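Keep the counter open

Troddale Council wants to close the service counter at the library and move everything it does to a website. Rates, dog registrations, hard rubbish bookings and parking permits would all go online by August. I think this is a mistake, and I say so as someone who pays nearly every bill on a phone.

The argument for closing is cost. The counter is open 6 hours a day and has 2 staff. On a slow morning they might see 20 people. Put that way it looks like an easy saving.
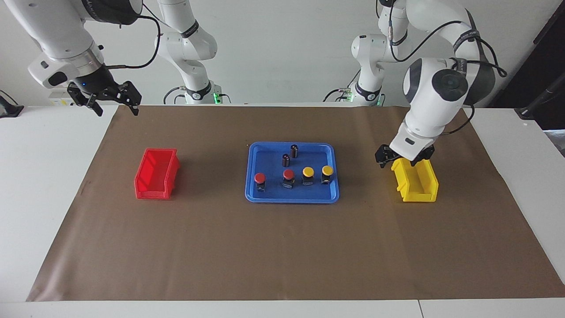
Most of those 20 people have already tried the website. Dilek Türkmen, who worked the counter for years, told me the usual visitor arrives with a printout and a problem the form had no box for. A deceased estate, say, or a block with two street numbers. A form works a bit like a table with brown matting laid out on white: somebody settled beforehand where things go, and whatever turns up has to fit. People's affairs often don't.

The council also says the phone line will pick up the slack. I rang it at 10 am about a neighbour's drain and gave up before lunch. Aled Morgan, who runs the hardware shop, has a permit question that has been passed between three departments and is still open. At the counter, he says, it would have been one conversation.
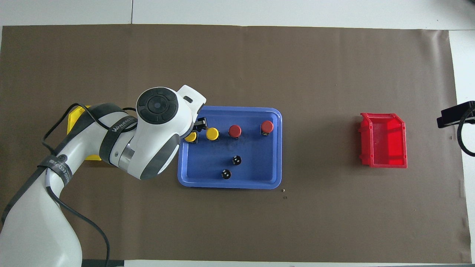 Troddale Residents' Association - Local Services Group

There is a middle course. Open the counter in the mornings only, and give whoever sits there the authority to fix a record on the spot. Rurau did this when its own office was due to close, and it still has a counter.

Some 1,000 households here have no home internet. They pay the same rates as the rest of us. Submissions can be left at the library desk, on paper, and I'd encourage anyone who has used the counter to write one.

Daniyal Qureshi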